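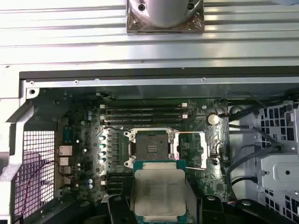 Vol. 2, No. 10

Went to see the Kwaku Nartey show at Hidden. If you haven't been, Hidden is the gallery in Mokwood behind the tire place, and it has earned its name. I walked past it twice and then went in through what I think was the kitchen.

The show is called "Weather Permitting" and it's all watercolors of parking lots. I'm going to post about it for a while, so mute me now if parking lots aren't your thing.

I should say up front that I came in a bad mood. I don't love watercolor. My mother-in-law does watercolor. We own a lot of lighthouses.

Nartey's are small, most of them no bigger than a place mat, and he uses so little paint that from the door the walls look like someone hung up blank paper and went to lunch. Then you get close and there's a light pole. Then there's the shadow of the light pole. Then you've been standing there long enough that the guy at the desk asks if you need anything.

The guy at the desk is Callum Lamont, who runs the place. He was wearing a tie. I was wearing the shirt I'd painted the garage in, which in a gallery can go either way.

Lamont told me Nartey paints on site, sitting in the back of a hatchback with the door up. Security guards come over. He says they nearly always have an opinion about the curbs.

Best thing in the room for my money is "Overflow (April)." Empty lot, wet, a row of cart corrals getting paler toward the back until the last one is just the paper. There's a band of pink across the top that I took for sunset. According to the label it's a sign for a mattress store.

Second best is the one Lamont has hung over the radiator, which I believe is a crime. It's a watercolor! It's on paper! He says the radiator doesn't work. I put my hand on it and he's right, it doesn't, and now I have touched something in a gallery.

A word on the frames. They're by Kozłowski, the shop out on the county road, and they're pale ash with a gap around the sheet so you can see the rough edges. Nartey leaves the edges dirty. You get color tests, a thumbprint, on one of them what I'm fairly sure is a phone number. I liked the edges nearly as much as the pictures and would have been happy with a show of those.

(I didn't call the number.)

(I thought about it.)

The wall text is another matter. I copied down a sentence: "These works interrogate the vacancy of the managed surface." I've read it on the bus, in bed, and once out loud to the dog. I think it means the parking lots are empty. They are. You can see that from the paintings.

To be fair to whoever wrote it, a parking lot doesn't give you a lot to work with, and they had a whole panel to fill. By the last paragraph they'd reached the Roman road system. We've all been there with a term paper.

The price list is a laminated sheet on the desk, face down, like a menu at a place that wants you to ask. I asked. I won't say what the big ones cost except that I said "oh, nice" in a voice I use for other people's kitchen renovations.

There's also a little booklet for $15, with a cover drawing you can't get anywhere else and a short piece by Nartey about growing up over a shop with a view of a loading dock. He's a better writer than the wall is. If he'd been given the wall I'd have no jokes.

From the booklet: "I like a place that is waiting for people and doesn't mind if they don't come." I read that in my car. In a parking lot, as I'd realized by then. Very annoying.

Some grumbling, for balance. The back room has a group of his older pictures, mostly boats, and the boats are fine. They're good boats. But they kill the mood the front room has been building, and you come out thinking about lunch. I'd have left the back room shut and let people wonder.

And the video. There's always a video now. This one shows a sheet of paper drying. I'm not against it in principle, but there's one stool, and a man in a very nice raincoat had clearly moved onto it for the season.

Several of you have asked about the paper, because you are who you are. It's Groratari, the heavy one with the rough face. Lamont says Nartey buys it in bulk and keeps it under his bed. You can see what it does for him in the asphalt, where the paint catches on the bumps and skips the dips and there's your gravel, free of charge.

I tried that at home once with the cheap stuff. It looked like a rash.

Somebody in the replies says parking lots have been done. Sure. So have apples. I've looked at a great many apples in my life and nobody's ever stopped me at the door of a museum to say they'd been done.

What got me, I think, is that he doesn't sneer at them. Most art about parking lots wants you to know the artist would never park in one. Nartey paints the faded arrows like he's been following them for years and has no complaints. There's one with a lost glove on a bollard that I'd call tender if I weren't trying to keep up a certain tone in here.

I went back around for the glove. Then I went back around for the mattress sign. The raincoat man had still not given up the stool.

Did I buy one? I did not. I bought the booklet, and then I bought one of the small pencil studies, which were in a box by the door for $60 each and which Lamont described as "an easy way in." He's good. Mine is a shopping cart on its side. My wife asked where it was going to hang, and I said we'd find somewhere, and we both looked at the lighthouses.

Practical stuff. The show is up through the end of August 2024. Free to get in. The real entrance is on the alley side, green door, ring the bell and wait longer than feels polite. The restroom is through the boats.

Parking is at the tire place, where they'd like you to know it's for customers only. It's a pretty good lot, as it happens. Long cracks, one sad tree, a lovely drain. I stood there admiring it with my booklet until a man came out and asked if I was here about the Corolla.

Next up is the quilt thing at the library, which I've promised a friend I'll be nice about. If you've seen the Nartey and you liked the boats, my replies are open and I'm prepared to hear it.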